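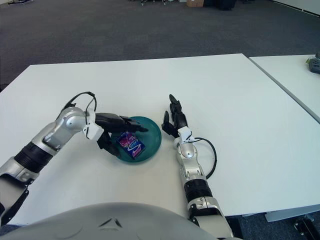

左手が皿の上、右手は横で待機中。

こんにちは、開発チームのマグドルナ・ビーローです。3月号の「今月のソフトウェア」、今回は双腕のピック&プレース用プランナー、通称Hilloの話をさせてください。前号で「次は計画器を書き直します」と宣言してしまったので、もう逃げられません(笑)。

旧版のいちばんの悩みは、左右の腕を別々に計画していたことでした。左の軌道を決めて、それを障害物にして右を決める、という順番です。机の上が広ければこれで十分なんですが、小さな包みと丸い皿のように対象が近いと、右腕の行き場がなくなって計画失敗。ログを見返したら、失敗267件のうちかなりの数がこのパターンで、ちょっと頭を抱えました。

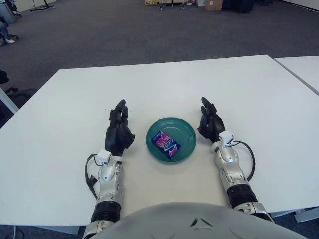 そこで新版では、両腕の関節をまとめて一つの状態として扱うことにしました。次元が増えるぶん遅くなるのは覚悟のうえで、最初の実装は一回の計画に約2,000ミリ秒。さすがに待っていられない! ボグミウさんに相談したら、「初期解を毎回ゼロから作るのをやめたら?」とあっさり言われまして、直前の軌道を使い回すようにしたところ、344ミリ秒まで縮みました。キャッシュの鍵の作り方でまだ迷っているので、詳しい方はぜひ声をかけてください。

待機姿勢も見直しています。使わないほうの手は指を上に向けて立てておくのが今のところ気に入っていて、手首のケーブルも衝突モデルに入れました。輪になって外へふくらむので、腕の形だけで判定していると意外なところで足をすくわれるんですよね。今は太めのカプセル形状を並べて近似しています。雑ですが、速いです。
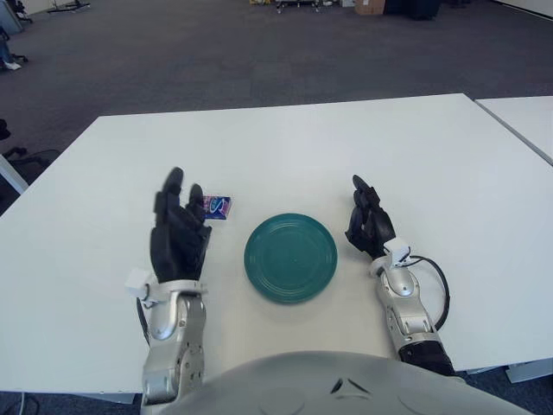

文:マグドルナ・ビーロー(計画・制御担当)

認識側の話も少し。皿の検出は縁の円を当てはめているだけなので、包みが皿の外にあるときは素直です。問題は中に入ったとき。斜めに寄りかかると縁の一部が隠れるし、手がかぶさるともっと隠れます。今は「手で隠れているはずの画素」を腕の姿勢から計算して、当てはめの対象から外しています。この処理を入れてから、皿の中心がふらふら動く現象はだいぶおとなしくなりました。

可視化ツールには、計画した軌道と実際の関節角を重ねて再生する機能が付きました。午後4時くらいになると誰かが必ず再生速度を13倍にして遊んでいますが、おかげで描画のバグが二つ見つかったので文句は言えません。
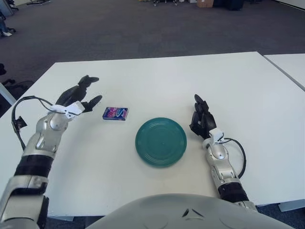

文:バルバラ・ヴルベル(認識担当)

ここからは私、バルバラが引き継ぎます。包みの姿勢推定は、平らに寝ているときと傾いているときで別々の初期値を用意するようにしました。色がにぎやかな印刷なので特徴点はたっぷり取れるのですが、光の映り込みにはまだ弱いです。来月は把持の候補をHilloに直接渡せるよう、インターフェースをそろえます。設定ファイルの書式が変わるので、手元で古い版を動かしている方は、更新前に必ずバックアップを取っておいてくださいね。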